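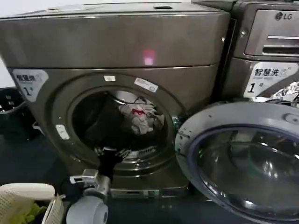
Week 5 handout: looking after the laundry cell

Welcome back, everyone, and thanks for getting through the gripper reading, which I know was a bit of a slog. This week we leave programming alone and spend our time on upkeep, meaning the jobs that keep an arm unloading a front-loading dryer shift after shift. I've based the notes on the Nisdale cell, partly because I know it best and partly because its logbook is so wonderfully thorough (thank you, Arnel Gatchalian, for your tidy handwriting!).

Start with the door. A dryer door that stops short of its usual open position takes away room the wrist needs, and the arm's path was taught with that room in mind. Swing it by hand a few times and feel for any slop in the hinge. If there is some, fix the hinge first and leave the taught points alone, or you'll be chasing your own tail all afternoon.

Next, lint. It gets into everything, my dears, and it loves a finger joint. Power down, lock out, then brush the fingers from the tip back toward the body. Don't use compressed air, however tempting it may be. Wipe the camera window with a dry cloth and check the cable where it bends at the wrist. We allow up to 6 faults a month before the cable gets swapped regardless of how it looks.

The lip of the drum is our reference for reaching in. Touch off at 3 points around it, write the values down, and compare them with last month's sheet. Small drift is normal. A sudden jump usually means somebody has bumped the dryer while mopping.

Last comes the open-air check. Back the arm well clear of the machine, point the wrist upward and run the fingers out to full width with nothing between them. Listen as well as look, as a dry slide has a sort of squeak to it that you'll learn to recognize.
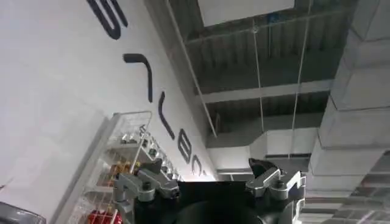
Floarea Roman wrote back on last year's version of these notes that she would do the open-air check before touching off on the drum, as a sticky finger spoils the readings and you end up doing them twice. I've come around to her way of thinking, so please swap those two steps when you fill in your sheets.

The finger slides are due for grease every 2000 cycles. Use the Drollau tube in the grey cabinet, and only a dab.

For the lab, bring closed-toe shoes and a pencil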